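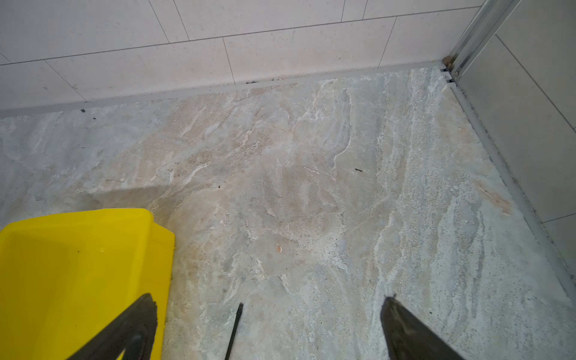 Most of the work in a tiled room ends up in the corners. The middle of a floor takes a mop in a few minutes and the walls take a cloth, but the joint where the two meet gets passed over, and after a while it shows. Dirt settles there first. Along the foot of a light gray wall it can be a dark line of grime and small specks, with a brownish stain at the bottom of the metal upright in the corner, while the marble pattern a hand's width away looks only a little dusty. Pale surfaces make the contrast worse. A charcoal floor would hide half of it.

Houda Naciri has set tile in and near Clandum for most of her working life, and she estimates that the edge gets more complaints than the tile itself. "People call me and say the floor has gone bad," she says. "I go and look, and the floor is fine. It's the last half inch that's dirty."

Her business, run out of a unit behind the Nasr building supply yard, did 259 jobs last year. A good share of those were repairs, and most of the repairs were to joints. She charges a minimum of $60 for a visit, and she tells callers up front that they may be able to do what she would do with a stiff brush and a free hour.

Marble patterns have been the steady seller at Nasr for several years. The yard's last order was 1,938 square feet, nearly all of it in gray and beige. Customers like the veins. They also like that a patterned surface forgives things: a crumb or a hair gets lost among the streaks, and a matte finish doesn't show every footprint the way a polished one does. Staggered wall tile goes with it more often than anything else, in off-white or light gray, with grout a shade darker than the tile.

Gray grout is the part Naciri argues for. White grout looks sharp on the first day and then has to be defended. Gray gives an owner more room. It does not help much at the bottom of the wall, where the strip lies almost flat and catches whatever gets swept toward it.

Her method for that strip is plain. Vacuum it dry with a narrow nozzle before any water goes down, or the grit turns to paste. Go over it with a brush about as wide as a thumb and a small amount of neutral cleaner. Wipe toward yourself, out of the corner. Then dry it. She sees a lot of people skip the last step and leave a puddle at the foot of a metal channel, and she has replaced enough stained trim to be tired of it.

For the gap under a metal upright she uses a wooden skewer wrapped in a strip of rag. If the old sealant is loose, it comes out completely before new sealant goes in. Smearing fresh material over dirty material is the most common repair she is called to undo. She uses Curkex, a gray joint filler that the yard keeps by the register, and leaves it alone overnight.
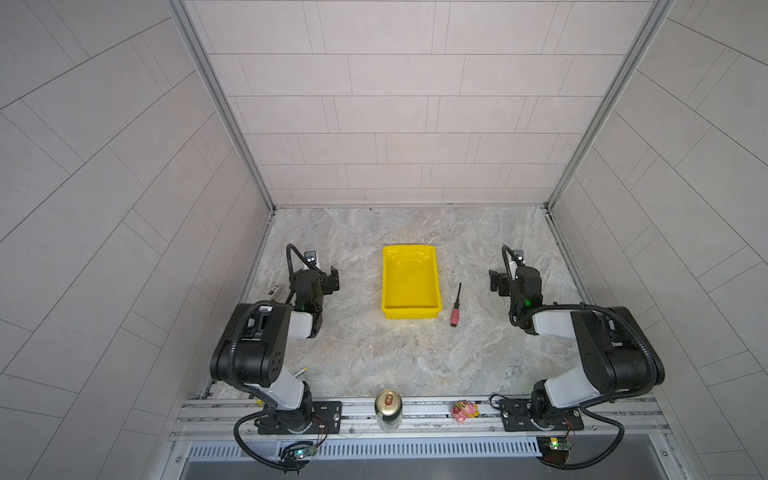

CLULTODDEN, January

Iman Gaber keeps house for a living and teaches a short evening course on it in the winter. Her interest is in what people put down on tile and stone-look surfaces, and how long it stays there. She would sooner talk about a tray than about a cleaner.

Her argument is that a marble pattern is a bad place to lose a small thing. A clear screw disappears into the veins. So does a washer, or the cap of a pen. A bright yellow plastic tray does not, and the things that belong in it are easy to see when they are lying outside it, like the small screwdriver with the red-pink handle next to the empty one here. She likes a shallow tray with rounded corners. Square corners hold crumbs, and a deep tray becomes a drawer without a front.

"You pick up one thing and the whole surface is ready to wipe," Gaber says. "If you have to pick up nine things, you'll wipe around them."

She sets the tray in the middle while she works and moves it to the side when she is done. Pens go in. Hand tools go in with the handles facing the same way, toward the person using them. Anything with a label she wants to keep readable goes somewhere else entirely, away from water.

Her students spend part of the first evening clearing a table and part of it cleaning the line where the table meets the wall. Some are surprised by how dirty the rag gets. Gaber has them do the back corners first, where the posts or trim come down, and the open surface last.

She and Naciri have not met, though they agree on drying and on gray grout. They differ on sealing. Naciri seals grout once and then leaves it for years. Gaber's clients have it done every January, and one of them paid up to $2,000 for a large house, a price Gaber thought was too high. She does her own kitchen with a small brush and a can from the yard, and it takes her an afternoon.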